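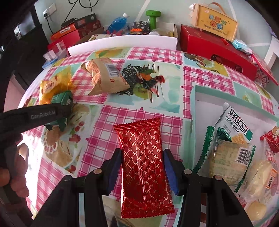 Snacks for the Trevness Bus

19th August
By a Wondano contributor
2 min read

My aunt believed you could judge a town by what it sold you to eat on the way out. I never believed it. She'd ridden the Trevness bus for years and still got sick at Kidel, whatever was in the bag.

All the same, the night before I left she cleared the tea things and put her snacks out on the good cloth, the one printed with kiwi fruit and cakes nicer than any we ever had. Red packet, yellow packet, a little green one with its ends folded over.

"The red's for luck," she said.

"What's the yellow for?"

"Hunger."

I asked what was in the green. She said I'd know when I needed it, and I took that to mean she couldn't remember.

The trip was 754 kilometres and took nearly 13 hours. I ate the yellow before the first servo. Luck didn't come into it, the air con died and a bloke snored on my shoulder until dark. At Trevness I still had the red one in my coat pocket, flattened a bit, and my aunt on the phone asking whether it had worked.

I told her the bus had got there.

"Well then," she said.

Last updated 2 days after publication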